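Workshop Tips: Looking After Your Audio Cables

Most cables that come across a repair bench have nothing wrong with the wire. The fault is at the plug, where the conductor has been bent back and forth until it gave up. A few habits will save you a lot of soldering.

Coiling

Let the cable fall the way it wants to. Make one loop over, then one loop under, and keep going to the end. Don't wrap it around your elbow. Elbow wrapping puts a twist in every turn, and after a season of that the cable won't lie flat on a stage floor.

Start coiling from the end that's still plugged in, then unplug it last. Secure the coil with a hook-and-loop tie threaded onto the cable itself so it can't get lost.

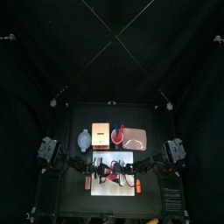
Bundside Community Sound - Bench & Repairs Team

Cleaning jackets and plugs

Wipe the jacket with a damp cloth and a drop of dish soap. For tape residue, use a little isopropyl alcohol on a rag and keep it off any printed labels. Skip the spray lubricants sold for door hinges. They leave a film that collects dust.

Quarter-inch plugs only need a dry microfiber cloth. If the tip has gone dull, use contact cleaner, plug and unplug a few times, and wipe again. XLR pins can be cleaned with a cotton swab. Let everything dry before you put the cable back in the bag.

Finding a bad cable

1. Check both ends with your eyes first. Unscrew the barrel and look for a broken strand or a cold, grainy joint.

2. Set a multimeter to continuity. On a guitar cable, test tip to tip and sleeve to sleeve, then tip to sleeve. The last one should stay silent.

3. Leave the meter connected and flex the cable gently near each plug. A tone that cuts in and out means the break is right there. 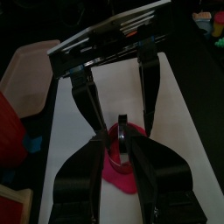
4. On an XLR, test pin 1 to pin 1, 2 to 2 and 3 to 3. Then check each pin against the others for shorts.

5. If the fault is within a hand's width of the plug, cut the cable back past it and re-solder. If it's in the middle, make two short patch cables and move on.

Soldering a replacement plug

Slide the barrel and the strain relief onto the cable before you solder. Everyone forgets this at least once. Khadija Berrada keeps a strip of masking tape on her iron stand with BARREL written on it.

Tin the wire and the lug separately, then bring them together with the iron for a second or two. Hold still while it cools. Clamp the strain relief on the outer jacket - never on the bare conductors.

Labeling and storage

Put a number and a length on both ends, under clear heat shrink. Paper labels come off the first time they get wet. Our box of patch cables is marked by length in feet, with the 21-foot ones on their own hook.

Hang coils on wide pegs or lay them flat in a bin. A thin nail will put a kink in the bottom of the loop. Keep the bin off a damp basement floor. 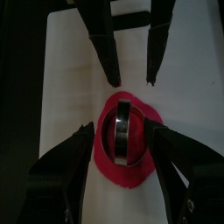

Metal ring standing on a red-pink mat.

Bench hours are Tuesday evenings. Leave faulty cables in the tray by the door with a piece of tape on the bad end, and see Hala Zaki if you need to borrow a meter.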